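Kenza Fahmy, on Broso 8 and why the flyer templates went away

Caught Kenza Fahmy between calls, a little after 4 in the afternoon. She runs layout tools at Pollport, the shop behind Broso, the page design program a lot of clubs and small stores use for menus and flyers. Version 8 came out in March. Some people mad.

"We had 908 templates," she says. "Most of them got opened once a year, if that. We kept 164." The old ones can still be downloaded as a pack, just not from the start screen.

Biggest complaint so far: text boxes that jump when you switch paper size. Known bug. "Cường Triệu has a fix, it's in testing now. I don't want to promise a day."

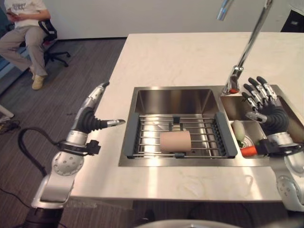 Carrot in the small sink, dish rack over the big one.

Print export is the part she wants to talk about. Broso used to flatten everything, so a business card came back from the printer with fuzzy type. Now the fonts stay fonts. "That was 890 support emails, that one thing. I read way too many of them."

What about opening files from Calimlim? Sort of. Text and pictures come over, tables dont. She shrugs. "Retype the table. Sorry."

A web version, then? Not this year. Narkden, who do their hosting, are moving servers and she wont start anything untill thats finished. Next call was already ringing.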